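About Us

Hi, and welcome to Lakholm! I'm Şükran Sönmez, and I run this place together with Rui Lobo, who handles everything with a plug on it while I handle everything with a phone number. We put together electrical boxes for people who make bigger things – heating controls, pump stations, the lighting in a greenhouse or two. If you've ever pried the lid off a gray box in a basement and found a terminal block inside, you know our line of work.

We started 17 years ago in the back half of a print shop in Grerkeck, with one long bench and a radio that only got the farm report. These days we're 40 people, and we still do small orders. Our smallest last October was 18 boxes for a marina, and I drove them over myself (lovely day, terrible coffee).

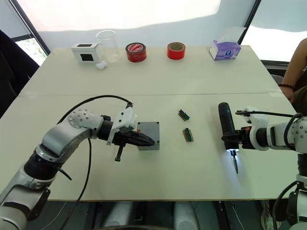

What most visitors ask me about is the automation, so let me get to it. Rui had wanted to try two-armed assembly for ages, and I dragged my feet. I'd spent my first years here driving screws all day and I knew what that does to your wrist, but I also knew everybody on that bench by name and I didn't want to be the one telling them a machine was coming. We talked it over at lunch for weeks. Some of those lunches got loud!
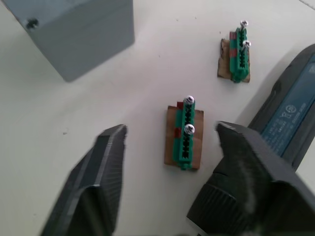 Page last changed: July 6, 2021

So we made a deal with the crew before anything got bolted down. No one would lose a job over it, and the people who knew the boxes best would decide which steps to hand over first. They picked the screws, of course. The project got the name Workonel, which came out of a hat, and I've given up trying to change it.

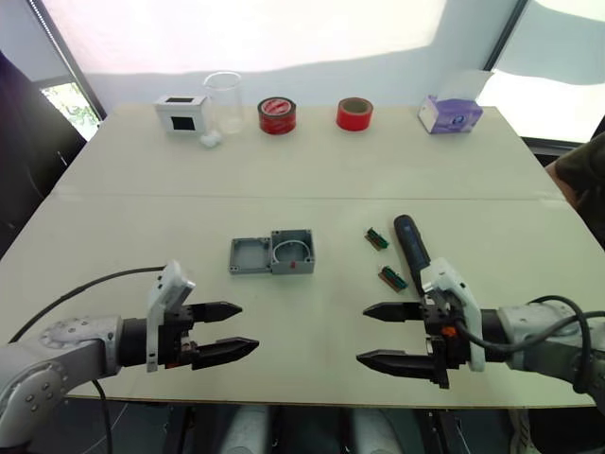

Pay was the next thing, and I'm glad we settled it early. Anyone who learns to set up a Workonel table moves up a grade, and it doesn't go away if they go back to the bench. Setting up is real work. You have to think about where the lid goes and where the base goes, how the two little boards should lie next to them, and whether the screwdriver is somewhere an arm can get at it. Our old hands are very good at this and a bit bossy about it, too.

Has it all been smooth? No. Our first big customer order with the arms, 271 boxes for Özkan, had us staying late more than I'd like, and two people asked to go back to wiring by hand. They did, and they're still here and happy.

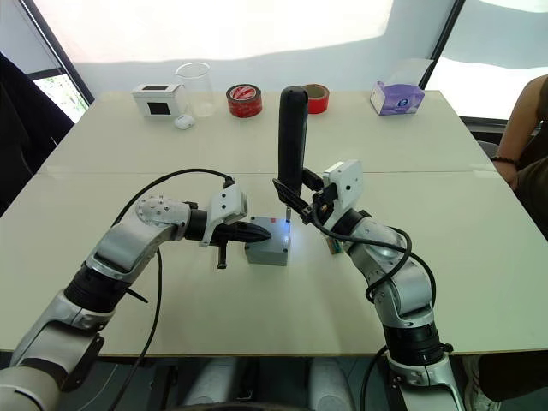 The biggest change for me is what people talk about at break. It used to be sore hands. Now it's fixtures and cable routing, and who gets to try the next idea – I can't always follow, but I like hearing it. We've also dropped the early shift, so the parking lot is quiet until a decent hour and the neighbors wave again.

If you'd like a quote, a tour or a job, call the front office and ask for me. Rui gives the better tour, but wear comfortable shoes, because he'll want to show you the compressor.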